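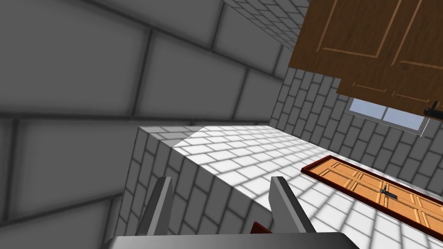 Filed under: Project Updates, Tactile Maps

Dear Tracey Stockdale,

I send you the report of our work on the Girkiveck school atlas until the end of July.

The drawing stage is finished for 9 sheets. The river sheet took more time than I planned, because in the old survey the two branches cross the county line in a very small space, and under the finger they became one line. We moved the county line to a separate sheet and made the key again.

Zelline delivered the swell paper, 600 sheets in total. From these we used 149 for test prints. I know this is more than the 100 in the budget. The difference was paid from the travel money, as you allowed in your last letter.

Readers at the Sandhu library tried the coast sheet and the railroad sheet. They liked the dotted line for railroads. The texture for marsh was too similar to the texture for forest, so we will change it.

Still open is the question of braille labels for long place names. Pledance proposes two-letter codes with a list on the facing page. I would like your opinion before we print the next sheets.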